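Geräteseite der Roboter-AG
Greifset Giren für den Schularm Nuvar

Kategorie: Greifer und Handgelenk
Verleih: an alle Gruppen, die den Einführungskurs gemacht haben
Passt zu: Nuvar (beide Baureihen)

Das Giren-Set ist unser Lieblingsstück im Schrank, und seit April ist es eigentlich ständig unterwegs. Es besteht aus einem Zweifingergreifer, einer kleinen Kamera fürs Handgelenk und einem Halter, der beides so zusammenbringt, dass die Fingerspitzen immer unten im Bild liegen. Klingt nach wenig, macht beim Üben aber enorm viel aus: Wer den Arm führt, sieht genau das, was später auch das Programm zu sehen bekommt - und merkt sofort, wenn ein Griff eigentlich nur geraten war.

Technische Angaben
Öffnungsweite: 70 mm
Finger: schwarz, mit gummiartiger Oberfläche, einzeln wechselbar
Anschluss: ein Kabel für Strom und Daten, am Unterarm geführt
Software: Barkska, Version für Schulen
Im Koffer: Greifer, Kamera, Halter, Ersatzfinger, Innensechskantschlüssel, Übungsheft mit 17 Aufgaben

Was man damit machen kann
Die ersten Aufgaben im Heft drehen sich um Klötze und Becher, die sitzen nach zwei Nachmittagen. Richtig spannend wird es bei Stoff! Ein Handtuch hat keine feste Form, es rutscht, wirft Falten und liegt nach jedem Versuch anders da. Genau deshalb haben wir es als Hauptaufgabe für den Aravena-Wettbewerb gewählt. Fast 3000 Durchgänge haben die Gruppen inzwischen in Barkska aufgezeichnet, vom ersten schiefen Zupfer bis zu Faltungen, auf die man wirklich stolz sein darf.

Vor dem Ausleihen
Akku vom Steuergerät laden, Kameralinse mit dem Tuch aus dem Koffer abwischen, Finger einmal ganz öffnen und schließen lassen. Die Schrauben am Halter nur handfest anziehen (das Gewinde verzeiht nicht viel). Bitte nach der Rückgabe im Heft eintragen, welche Finger montiert sind.

Bekannte Eigenheit: Nach einem Neustart vergisst der Greifer manchmal seine Nullstellung. Dann in Barkska auf "Referenz" gehen und kurz warten, bis er fertig gefahren ist. 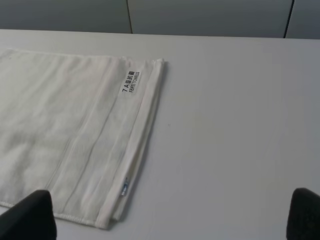
Für die Faltaufgabe beginnt jeder Durchgang mit weit geöffneten Fingern, und die Gruppe sucht zuerst im Kamerabild nach einer brauchbaren Kante. Bei weißem Stoff auf hellgrauem Tisch ist das schon ziemlich knifflig, der Kontrast ist gering. Umso schöner, was man alles als Orientierung nehmen kann: die feinen Linien in der Bordüre laufen parallel zur gefalteten Kante, und das Etikett mit "FEIFEI TOWELS" sitzt ein kleines Stück daneben. Auch das winzige blau-weiße Schildchen weiter unten hilft, es ist der einzige kräftige Farbtupfer am Tuch. Probiert ruhig verschiedene Merkmale aus und schreibt eure Ergebnisse ins Heft - die nächste Gruppe freut sich drüber!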